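atas-vieira

Transcrições das atas da assembleia de freguesia de Vieira + resultados por mesa de voto. Versão de trabalho, ainda falta muita coisa. Última mexida em dezembro.

O que há aqui

atas/ – 837 ficheiros de texto, um por ponto da ordem de trabalhos (não um por ata!!)
votos/ – resultados por mesa, csv, separador ponto e vírgula
eleitos/ – lista de quem ocupou lugar, com datas de posse e renúncia
scripts/ – limpeza e junção, correr por ordem numérica

Origem

Atas digitalizadas no arquivo da junta, OCR com o Tuven, revisão à mão. Filipa Meireles fez as mais antigas, Abílio Esteves o resto. Os votos vêm dos editais afixados, copiados à mão pelo Horácio Correia. Em 14 pontos o OCR falhou por completo e o texto foi escrito de raiz a partir da digitalização.

Campos (votos/)

mesa – número da mesa
lista – sigla tal como no edital
votos – inteiro
brancos, nulos – inteiros, repetidos em cada linha da mesma mesa (não somar, já deu asneira)
fonte – edital ou ata

Problemas conhecidos

Nomes: Belmiro Morais aparece escrito de três maneiras. Em eleitos/ está unificado, em atas/ ficou como no original.
Abstenções antigas nem sempre vêm registadas. Campo vazio = não se sabe, nao é zero.
Mesa 10 mudou de local a meio da série, comparar com cuidado.
Há declarações de voto anexas que ainda não foram transcritas.
Acentos estragados nalguns csv, abrir em UTF-8.

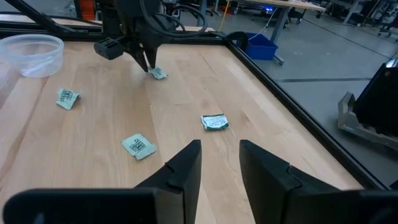 Nulos e brancos são contados em separado, segundo o edital, e quando a ata diz outra coisa fica o edital. Não temos os boletins, só os totais, por isso não dá para saber porque é que um voto foi anulado. Para as folhas de apoio (rascunhos, convocatórias, papéis soltos dentro das pastas) a regra é outra: papel amarrotado como os verde-claros ali em cima da mesa, com linhas e quadrículas impressas a escuro, alisa-se antes de ir ao scanner, senão o OCR lê as dobras como traços e inventa colunas. Depois vai para uma pasta à parte, sem misturar com as atas.

Uso

Python recente, pandas. Correr scripts/01 até ao fim, demora pouco. O 03 precisa de 800 MB livres em disco para os temporários, apagar depois.

Licença: CC BY 4.0. Citar como "atas-vieira, grupo Hosau".

Correções: abrir issue com o nome do ficheiro e a linha, ou falar com a Nneka Osagie. Pedidos de digitalizações originais é com a junta – nós nao podemos redistribuir.

Por fazer: declarações de voto, índice por tema, rever os pontos sobre o orçamento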